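Shelf day at Makhubela: zips, findings, fabric 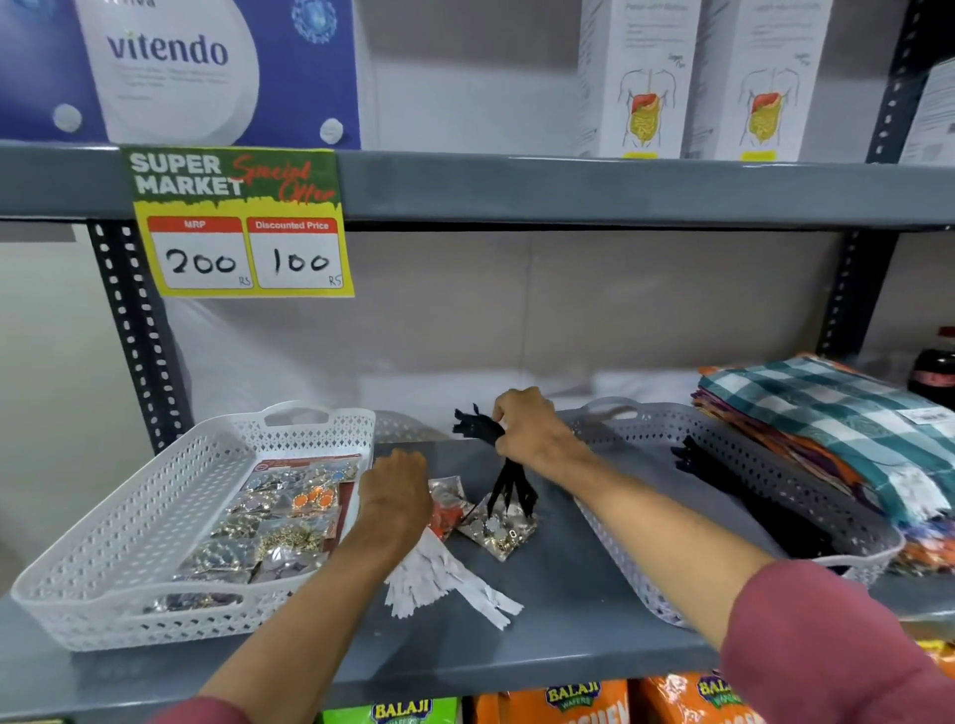 Quick page, typing this between customers so bear with me. Monday, February 6, 2023 and the haberdashery shelf finally got its turn. Should of been done in August when the Rinent delivery came, but then the window display happened, and then Christmas, and you know the rest. Anyway. It's getting sorted and I'm putting up notes bit by bit for everyone who keeps asking "do you still have zips". Yes. We have zips.

Black zippers
Kept in bundles, pull tabs all at one end. Stand them up, see the tabs, done. Lying flat in the gray basket is fine for spares. Please don't pull one out of the middle of a bundle, take the bundle to the counter and we'll split it for you.

White zippers
Out on the shelf in front of the white basket for now. They want their own basket really. White tapes pick up every speck of dust going, so if you're buying for a wedding dress or a christening gown ask me for a fresh bundle from the back. Dastar ones close a bit smoother, Vovetti ones are cheaper. Both ok for cushions.

Little jewelry bags
Earrings, pendants, the gold chain-link bits. All bagged, all in with the white basket, on top of the red card. Orange round earrings still my favorite, I keep not buying them. If a bag comes open bring it over before the backs go missing!! Hooks and clasps get mixed up quickest, will do those last when I have some patience.

Findings
Gold and silver, small clear packets. These wander. I find them under zips, under baskets, once inside a roll of ribbon. New rule, findings go back with the jewelry and nowhere else.

Folded cloth
Far right, stacked. Teal, white and blue check on top with the white fringe, then purple, orange and red edges under it. Pull from the top please, the pile leans if you go in from the side. Label stays on the cloth till it's payed for. Poul Vídalín asked for the check one to be cut in half and no, sorry, we sell it whole.

The offer sign
Says MRP 200, discounted price 100. Handwritten so ask if you can't read my sevens on the other ones. Ask at the till what it covers too, it changes more often than the sign does.

Still to do
Ribbon drawer. Elastic. The button tin, which I am told holds 2000 and which I'm not going to check. Thread goes by color next, not by brand, we tried brand and it was a mess.

More notes when the ribbon's done, proably end of the week. If you want zips put aside ring the shop before lunch and say what color and how long.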